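Arbridge pick kit for bins - anyone bought one?
Forum: Handling and Picking
17 replies, page 1 of 1

tallboyfen
Looking for opinions before I put a case to my manager. We are a small returns warehouse and sort mixed goods out of tubs all day. Arbridge are offering a kit that goes on an arm you already own. You get the gripper, a depth camera, a small PC and the picking software with a year's support. We have an arm from a job that finished last July and it is doing nothing.

The brochure says up to 300 picks an hour. Their salesman said the same on the phone. Has anyone got near that with real stock? Ours is anything from phone cases to bath toys.

mossgate
We looked at it and went with Kuvton instead. Suction only, but quick, and cheaper to run. If most of your stuff has a flat face on it I would start there. Fingers are slow. They have to get down the sides of a thing and there has to be room for them.

tallboyfen
A fair bit of ours is soft or has holes in it. Suction was tried here before my time and people still complain about it.

E_Wumbei
We have had the Arbridge kit since the summer, so I can help a bit. It is on a KUKA arm. Fitting took two days, most of it running the cable and hose along the arm and making sure nothing pulled tight when the wrist turned. The kit comes with ties and clips but not enough of them. Buy a bag of your own.

On the rate, forget 300. That figure is for one sort of item, all the same way up, in their own tub. With mixed goods we get a lot less, and I would not want to promise you a number because it depends on what is in the bin.

mossgate
So the brochure is wrong.

E_Wumbei
It says "up to". I did ask them about it and they sent me the test sheet without any fuss. It was all small cartons.

pinhole_dave
Every supplier does this. Osei quoted us a rate with no place time in it at all, only the pick. When you added moving the arm to the other bin and letting go of the thing, it was half.

Ask for the rate with your own stock in your own tubs. If they won't do a trial, that tells you what you need to know.

tallboyfen
They do offer a trial. You send them a box of up to 50 items and they send back a report. Is it worth doing?

E_Wumbei
Yes, but send the awkward ones. We sent a nice tidy box the first time and got a nice tidy report. The second box was the stuff the pickers moan about, and that report was much more use. It had a page for each item with what the gripper did, how many goes it had and where it gave up.

Wálter Castaño
I fitted one of these for a customer and have a different view of it. The gripper is good. The software I would not pay for. It picks the item it is surest of first, so the easy things go and you are left with the hard ones at the bottom, up against the walls. Then it sits there trying. Our customer had a person walking over to clear the corners all shift.

You can buy the gripper by itself if you ask. It is not on the price list.

E_Wumbei
Which version was that? The wall problem was bad in the one we started with. The update they put out in the autumn has a setting for how close to the wall it will try, and another for how many goes before it moves on. I set that one to 4 and it stopped sulking over single items.

Wálter Castaño
It was before the autumn, yes. I have not seen the new one. I still think a setting is a poor answer. If an item is flat to the wall the finger has no room, whatever number you type in.

E_Wumbei
Agreed, it doesn't make room. It does mean the rest of the bin gets done in the meantime. We go from one bin to the other side by side, and what is left over goes to a person at the end.

mossgate
That is a person you did not need with suction, for what it is worth.

pinhole_dave
You do need them with suction, they are just picking up the things with holes in.

tallboyfen
What do you use for bins? The brochure shows their own ones and they want silly money for them.

E_Wumbei
Ordinary grey ones. You do not have to buy theirs. What matters more is that they cannot shift. If the bin moves a little when a finger touches the wall, every pick after that is off by the same amount and you will blame the camera. We did, for a week.

Ours sit on a wooden top, butted together, with a bar clamp at the rim by the far corner and a long panel down the left side. It looks rough but it stays put. We test on a handful of odd bits, a cup, a black rectangular thing, something lumpy, and I run that set again after any change to the settings so that I am comparing like with like.

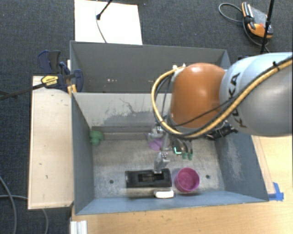
The other thing to budget for is marks on the bins. The fingers are metal and the walls get scuffed. It has made no difference to the picking that I can see, but if your bins go back to a customer or get used for food then you would want liners or the soft tips. Arbridge sell the soft tips as an extra and they are not cheap. Pranano do a set that fits with a bit of filing, though I expect it does your warranty no good.

Wálter Castaño
I would not file anything on a gripper under warranty. Buy the right ones.

Do check the hose as well. On the job I did, it rubbed at one of the joints and we had to run it again with a bigger loop. The manual has a drawing but it is for a smaller arm.

E_Wumbei
Same with us on the drawing. Leave more slack at the wrist than it shows, then run the arm slowly through every move with someone watching before you tie it down for good.

tallboyfen
Thanks all. Very useful, even the arguing. I rang them this morning. They will quote for the gripper without the software, as Wálter said, though the man had to go and ask. With the software it comes with the autumn update already on.

I am going to send the box of 50 and make it a nasty one. Bath toys, a few cables, clear packets, the pet brushes that always get dropped. If the report is decent I will ask for the full kit on a month's hire before we buy.

mossgate
Clear packets will be the end of it. The camera can't see them.

E_Wumbei
It sees some of them. Lighting helps. Do not expect much from clear ones with nothing printed on.

Wálter Castaño
On this I am with mossgate. Keep them out of the bin and count that as part of the cost.

pinhole_dave
Post the report when you get it, if they let you. I would like to see what they say about the cables.

tallboyfen
Will do. Box goes on the van 2019-01-29 and they say two weeks.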